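Palitz Workshop, finishing room
Notebook entry, October, 2:00 p.m.

Subject: second trial of the Lelier hard oil on pale boards.

The first set of boards was returned to the rack this morning after 14 hours of drying. Surface feel is acceptable on all of them, although board 11 remains slightly tacky at one corner and should not be stacked. The boards were sanded with 240 grit before the second coat. The Wang pads loaded up quickly and had to be changed more often than the first entry suggests. Colleagues repeating the work should take a full sleeve to the bench.

Room temperature was held at 17 degrees. The Skomthorpe extractor was left on low throughout, and the door to the corridor was kept shut.

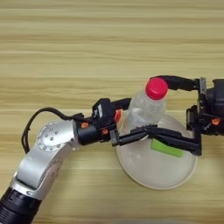
Color shift remains the main question for this trial. The first coat warmed the boards more than the sample card indicates, and the second has added very little. The tone we are aiming for is the pale beige to honey of the tabletop under the white plate, with the darker tan streaks still legible in the grain. Boards 3 and 6 are closest. Board 9 is too yellow and has been set aside – it may have come from a different delivery, and the label on the back should be checked.

No third coat is planned at present. Water spotting to be tested next, using the covered-drop method from the earlier entry. Oil tin resealed and returned to the metal cabinet. Order more pads.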